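The Case for Smaller Fields

Every spring the recreation league in Saarinen puts children who are seven years old on a field built for adults, and every spring the same thing happens. One child who is big for his age kicks the ball over everyone's head, runs after it, and scores. The rest of them jog back to the middle. By April the parents of the other kids are asking whether their son or daughter really likes soccer.

I coached in that league for six seasons. I think the full-size field is the worst thing we do to young players, and I think it continues mostly out of habit. The field is there, it is already lined, and the goals are too heavy to move. Those are practical reasons and I don't dismiss them, but none of them has much to do with children.

Consider what a seven-year-old gets out of an hour on a big field. Last year I asked another coach, Melquiades Tovar, to stand next to me during a game and watch just one player, a girl on his team who was neither the best nor the worst. He put a mark on a card each time she touched the ball. She had 2 touches in the first half. She was running almost the whole time, so she got her exercise, but nobody could say she was learning to play soccer. The next week he split his practice into short games of four against four between cones, and the same girl had 47 touches in less time. I know one girl over two weeks is no study. I would still like someone from the league board to look at that card and tell me what they think it means.
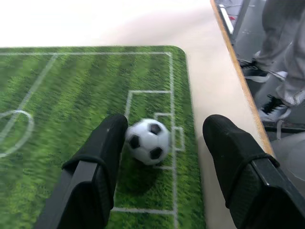
The objection I hear most is that small fields aren't real soccer. People who say this usually mean the lines. They want the kids to learn where the penalty area is, what a goal kick is, when the ball is out. But the lines work at any size. You can put a touchline, a goal line, a penalty area and the smaller goal area inside it on a mat that fits on a tabletop, with a little black-and-white ball, and anyone who knows the game can read it at once. What makes it a soccer field is how the parts sit in relation to each other. A child can learn all of that on a field a third the size and will have a reason to care about it, given that the ball will be near her when it crosses one of those lines.

The second objection is that children have to get used to the big field sooner or later. That is true, and the answer is later. We don't give a first grader an adult bicycle so that she'll be ready for it at fifteen. Basketball leagues lower the hoop and baseball leagues shorten the base paths, and I have never heard a parent complain that the kids were being cheated of the real thing.

The third objection is money, and it deserves a straight answer. Higinio Trujillo, who ran the Peron league before he moved away, priced it for us. Four sets of light goals came to $2000, and paint for the extra lines was another $600 for the season. The goals last for years. Peron got two small fields out of each big one, so more teams could play at the same hour and the Saturday schedule ended before lunch. Our league spent more than that on trophies and the banquet in the same year.

There is one cost I will grant. Two games side by side need two referees, and referees are hard to find. Peron used high school players for the youngest group and paid them a little. Some were good at it and some had to be told to put the phone away. A few of the calls were plainly wrong. At that age I can live with a wrong call more easily than with a child who stands in the corner of a huge field pulling up grass.

I should say that the big kid who scores all the goals is badly served too. He learns that kicking it long and running fast is enough. Around twelve the others catch up with him in size, and he has never had to pass or turn in a tight space. I coached two boys like that. Both had quit by eighth grade.

The board meets again after the holidays, and the field plan for next season is on the agenda. I would ask them to try small fields for the two youngest age groups for one year, with the full-size field kept as it is for everyone else. If the parents hate it, the old lines will still be there.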